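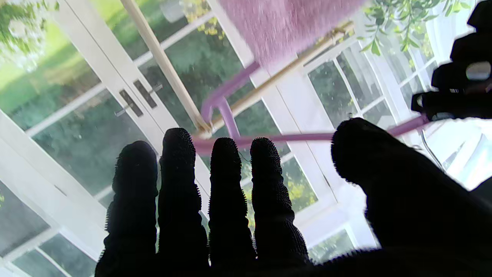 Lista de verificación - Puesto de colgado asistido, Jollunum
Elaborada por: Seguridad y Métodos, Meltness
Fecha: 20 de abril de 2023
Hoja 457, revisión 3

1. Parada de emergencia accesible desde el lado del operario.
Conforme.

2. Delimitación del área de trabajo.
No conforme. Falta repintar la línea del lado de descarga. Orden 1243 abierta.

3. Superficie de trabajo y orden.

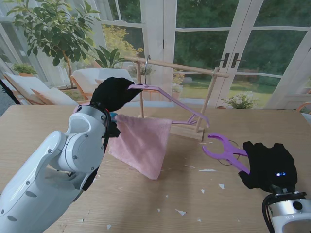 La limpieza de la mesa correspondía antes a quien doblaba; con el cambio de tareas quedó sin asignar. Los recortes blancos repartidos por el tablero deben retirarse antes de cada arranque. El brazo que sujeta la percha con la toalla rosa trabaja a poca altura sobre esa superficie. Se asigna la tarea al operario de preparación. Observación.

4. Fundas de tela de las pinzas: costuras y fijación.
Conforme. Incluir en la ronda semanal.

5. Carga física del personal.
Conforme. El colgado manual baja a 70 piezas por turno. Aumenta el tiempo de pie en vigilancia - se solicita asiento alto.

6. Formación en rearme tras parada.
Parcial. El turno de tarde no ha hecho el módulo Asen. Plazo: junio.

7. Procedimiento de relevo.
Pendiente. Nechyporuk debe entregar la versión en español.

Resultado: apto con reservas.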